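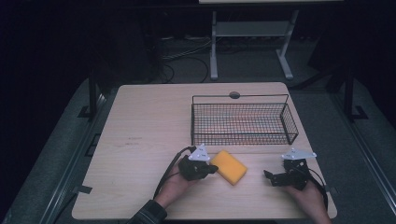 Figure 8.1 A wire mesh basket and a yellow sponge on a wooden table.

Chapter 8
Storing and Sorting Small Items

In this chapter you will learn:
how to choose a container for the things it has to hold
when an open basket is better than a closed box
how to set up a work table so that items are easy to put away
how to write a simple storage plan

Every workplace has small items that are used often and put down anywhere. Sponges, cloths, brushes and spare fittings end up on tables, window sills and the tops of cupboards. Time is lost looking for them, and new ones are bought while the old ones are still in the building. Good storage begins with a fixed place for each kind of item.

The basket in Figure 8.1 has an open top, low mesh sides and a handle at each short end. Containers of this type suit cleaning items well. Air can pass through the sides and the base, so a damp sponge dries more quickly than it would in a plastic tub. The contents can be seen without lifting a lid, and two handles make the basket easy to move. Mesh has its limits – small screws and clips fall through it, and water drips onto whatever is underneath. A tray solves the second problem.

Position matters as much as the container. A basket set towards the far side of a table leaves the near side clear for work. It should still be within easy reach of a seated person.

Case study: the Moler workshop
Kheri Lyimo took over the stores at Moler, a furniture repair workshop, in March. Her first task was to list every small item kept outside the cupboards. The list came to 167 entries, and 98 of them had no fixed place. She grouped the items by task and gave each group its own basket or box. Cleaning items went into open baskets, fixings into lidded boxes. We return to her storage plan in Section 8.4.

Key words
open storage: containers without a lid
fixed place: the one spot to which an item is always returned
working area: the part of a table kept clear for the job in hand

Before you start
Choose a table or worktop that you use regularly. List the small items left on it at the end of the day, and note which 2 you reach for most. Keep the list – you will need it for Activity 8.1.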